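4.2 Thin packaging and soft waste

The Sengar kit is sold as a complete route from hand-held demonstration to a working tidying policy. The Skolus brochure promises that two grippers and one afternoon of recording are enough for "any household object." We doubted the word "any," so we started with the items most likely to embarrass it – film bags, tissues and snack wrappers. Our operators recorded 332 demonstrations in homes in Kandonville, of which 123 involved thin plastic.

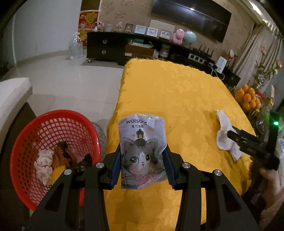 Figure 2. Table clearing with two hand-held grippers. One holds a crinkled plastic bag upright between its padded fingers; the other reaches toward a tissue.

Holding a bag is the easy part. A person steers the tool, and a person corrects a poor approach before it shows up in the data. The vendor's 90 percent success figure counts these human-guided grasps, and we could not find a matching number for the trained policy. Hafstein's earlier trial at Nulbridge raised the same complaint. Until that number is published, we treat the claim as a statement about the operators – and report our own policy results separately in Section 5.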